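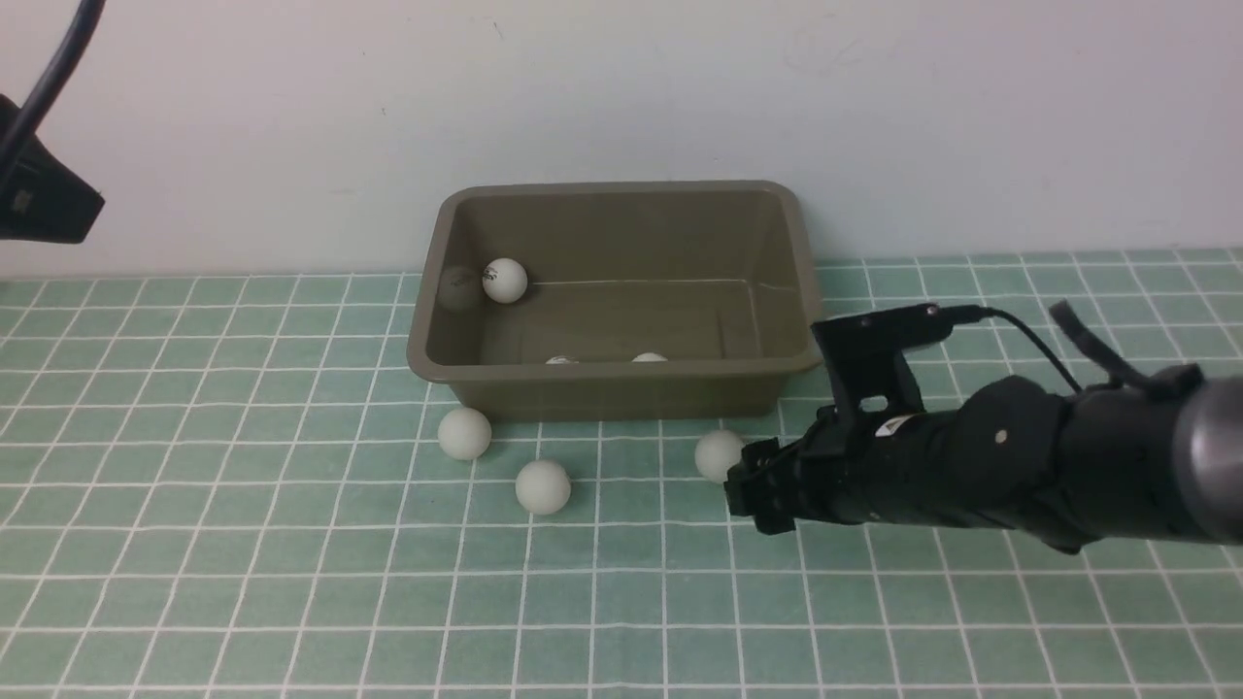 Slide 6. Tidying task: table tennis balls and tub.

Speaker: Anathi Swanepoel, Panuvico
November 12, 2021

Leave the slide up while the room settles. The question before us is whether a machine can put things away without help. Three balls remain on the tile and the others are in the tub. A child would find this dull.

Our April series ran to 139 attempts. Balls close to the tub wall caused the most trouble - refer to Mr. Nkosi's table in the handout.

State the position plainly: sorting, yes, under supervision. Unattended work, no.

Pause for questions, then slide 7.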